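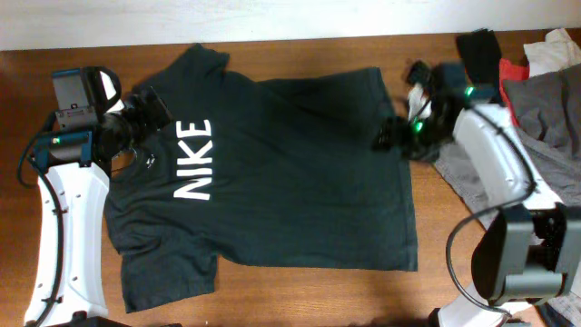

Topics: Home & Laundry > Folding and Storage

Hi all,

Replying to Marcelino from a couple of digests back, because his question has been rattling around in my head all week and I finally got to a pile of shirts this morning.

Marcelino Godoy wrote:
> We are down to one dresser for the two of us after the move to
> Brellmont, and my T-shirts are losing the battle. I fold them the
> way my mother did, in a stack, and by the end of the week the stack
> is a heap. Do you fold on the bed or on a table? Does it matter?
> And what do you do about the ones with big lettering on the front?
> Mine crack right where the fold goes.

Marcelino, it matters! I folded on the bed for years and thought I was just bad at it. A mattress gives under your hands, so every time you smooth one side the other side creeps back in. A plain wood table is so much better. The cloth slides when you want it to and you can get the creases out with the flat of your hand. Mine is an old Ljungberg my aunt passed along, and it's the best laundry tool in the house (sorry, iron).

I lay the shirt sideways, collar to my left and hem to my right. Most people put the collar at the top, and if that works for you, great, but sideways means I'm not leaning across the table to reach the neck. The dark green Nike tee is a good one to learn on, since it's soft and shows every wrinkle. Get hold of the hem and give it a gentle pull toward the right before you fold anything at all. Just enough to settle the body of the shirt. Then fix the sleeves -- they love to tuck themselves under at the edge, and if you miss that you get a lump in the middle later and wonder where it came from.

After that it's sides in, sleeves back on themselves, and then thirds from the hem up. I stand mine up in the drawer like file folders instead of stacking them. Florante Dagdag posted about doing this back in May and I rolled my eyes at the time, and, well, I owe Florante a coffee. You can pull one out without wrecking the rest, which I think is really your heap problem. 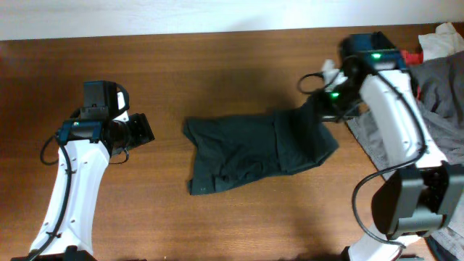 Dark green again, all crumpled up on the table.

If one ends up in a bunch like that, don't try to rescue the fold from there. I used to poke at it and tug one corner and then another and it only got worse. Pick it up, shake it out, lay it flat, start over. Takes maybe 5 seconds and saves you a lot of muttering.

On the lettering: I try to keep the crease off the print if there's any way to do it. With a word that runs straight across the chest you can usually make your thirds a bit uneven so the fold lands above or below it. Side folds are harder. I make mine a little narrower on those shirts so they don't cut into the first and last letters, and the packet comes out wider than the others, and I live with it. Also wash them inside out, if you aren't already. I can't swear that's what did it but mine have held up better.

One thing I haven't solved is long sleeves. They make such a fat packet! I bought a set of Memow drawer dividers hoping that would help and it sort of did, for the T-shirts. If anybody has a long sleeve fold that stays put, please post it.

Let us know how the dresser goes, Marcelino.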